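Visit report: the Windik floor plant and Geagea Hall, Gonudville

Favo, the basketball club that plays at Geagea Hall, bought a new portable floor for this season and opened both ends of the process to a small group of visitors. The first visit was in October, at the plant where the floor was built. The second was at the hall, on the day of a home game. I took notes on both and have kept them separate, as the questions at the plant were about manufacture and the questions at the hall were about handling.

The plant

Windik occupies a long single-story building on the east side of Gonudville, with the lumber yard at one end and the loading dock at the other. Material moves in one direction through the building. The tour followed the same direction, which made the sequence easy to understand, although the noise in the milling area meant that most of the explanation had to wait until we were out of it.

Maple strips arrive kiln-dried and are held in a conditioning room before any cutting. The room is kept at the humidity Favo expects to run in its own hall during the season. A strip that is out of range goes back on the rack and is measured again the next morning. The person leading the tour was firm on this point: most complaints about portable floors come from wood that was milled too early and moved later, after the panels had been joined.

From there the strips are planed, tongue-and-groove profiles are cut on both edges, and the strips are nailed across a subframe. The subframe sits on rubber pads. Windik offers two pad grades. Favo took the softer one, on the advice of its training staff, who wanted less load on the knees and accepted a slightly slower floor in return.
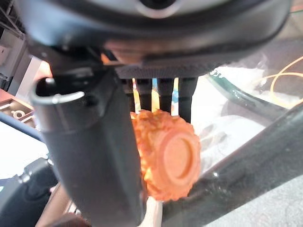 Alignment between panels is handled by steel fingers on the long edge, which drop into slots on the next panel. The fingers are fixed in groups, pointing straight down, with a narrow gap between each one and its neighbor. The layout is close to that of the four black prongs on the gripper in the photo, where one prong is a little longer than the others and reaches down to the orange object under it. Windik also makes one finger in each group longer. It enters its slot first and pulls the panel into line, and the shorter ones follow with little force. On the older pattern, with all fingers equal, a panel that was slightly crooked would jam and had to be lifted out and set again.

We were allowed to join two panels ourselves. With the long finger leading, the second panel went in on the first attempt. The older pattern took several tries, and the seam still had a lip that could be felt with a fingernail.

Testing

Every completed floor is sampled before it leaves. A test weight is dropped 100 times on each sampled panel, with the force recorded by a load cell under the pad. The result of interest is the drift between the early drops and the late ones. A panel whose reading wanders is opened up, and the usual finding is a pad that was glued off center.

Ball rebound is measured separately. A ball at game pressure is released from a fixed height by a magnetic catch, and the return height is read from a sensor on the mast. Readings are taken at the center of a panel, at the edge, and directly over a seam. The seam reading is the one buyers ask for. A dead spot over a seam is audible as well as visible, and players will dribble around it once they know where it is.

Slip resistance is checked with a weighted sled. Two coats of finish are applied, the painted lines go between them, and the sled is pulled over bare finish and over paint. The paint must not differ from the bare finish by more than the allowed margin. In the keys, where the whole area is painted, the margin is tighter.

I asked about repair. Single strips can be replaced from above, and a damaged panel can be swapped in the hall, but a new panel will be a different shade for a season or so. Favo ordered no spares. Given the lead time quoted to us, I would have ordered a few.

Packing and dispatch

The Favo floor consists of 158 panels. They travel on 26 steel carts with six panels to a cart, and the last two panels go on a hand truck. Each panel is numbered on the underside and on one end, and the carts are loaded in reverse order so that the first panel needed comes off the top of the first cart. Felt is placed between faces. The carts have locking casters, and the locks are checked before the truck doors are closed.

The dock was the least impressive part of the plant. Carts waiting for the truck stood close to an open door, with outside air moving over panels that had spent weeks in controlled humidity. I raised this and was told that the wait is kept short. No figure was given for how short.
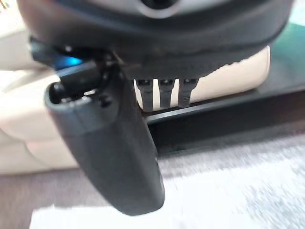
Notes on access

Visitors to the plant need closed shoes, and eye protection is handed out at the door. Ear protection is available but has to be requested. The walkway is marked in yellow and is wide enough for two people. There is one set of stairs, between the testing area and the offices, and no elevator, so anyone who can't manage stairs will miss the finish samples and the pad display. Parking is on the street.

The second visit was harder to schedule, as the hall shares its calendar with an ice rink operator. The ice stays in place beneath insulated deck boards for most of the winter, and the basketball floor is laid on top of the deck. This affects the floor more than anything else at the hall. A cold deck under warm, dry air gives the panels a different humidity on each face, and they will cup if left down for too long. Favo therefore lays the floor for each game and lifts it afterward.
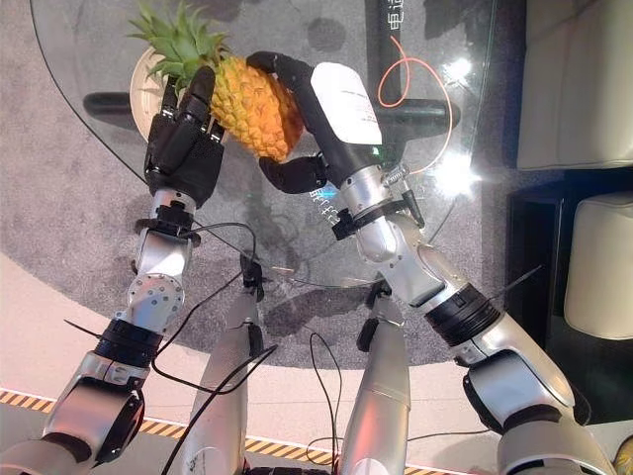 GONUDVILLE, December 3, 2021 – The crew at Geagea Hall had the deck covered and the carts lined up along the baseline when we were let in. Work starts from the center line and proceeds toward both baskets, with one team on each half. The center line is set with a tape from fixed marks in the concrete outside the rink boards. An error here carries through to the last row, so the tape is read by two people and the readings are compared before the first panel is put down.

Panels come off the cart flat, are carried by a pair, and are lowered with the finger edge first. The long finger could be heard dropping into its slot. A rubber mallet was used on the short ends and very little on the long edges. The teams kept close to each other in pace, and the foreman stopped them only once, to lift and reset a row on the east half where a piece of felt had stayed under a corner.

The edge rows are locked with a cam fitting turned by a hex key. After locking, one worker walks every seam in soft shoes and marks any lip with chalk. There were a few marks near the visitors' bench. They were cleared by backing off the cams, tapping the panels level and locking again.

The basket units are rolled in last. Their wheels run on plywood sheets laid over the finish, and the ballast is added once the units are on their marks. Rim height was measured at both ends, and the west rim was lowered slightly. The shot clocks were connected and run through a full count.

I sat behind the baseline for warm-ups. The bounce was even to the ear across the area I could hear, including over the center seams. The surface is quieter than the previous floor, which had a hollow sound near the corners. Players on both teams wiped their soles often in the first minutes, and dust from the deck boards is the probable cause. The crew ran a dry mop the full width at the first long break, and the wiping became less frequent after that.

Two items remain open from my list. The first is the humidity under the floor during a game, which the hall doesn't log at present. A cheap sensor under a center panel would be enough. The second is storage: the carts go into a service corridor with an exterior door at one end, the same condition I noted at the Windik dock. I have sent both questions to the hall office and will add the replies to this page when they arrive.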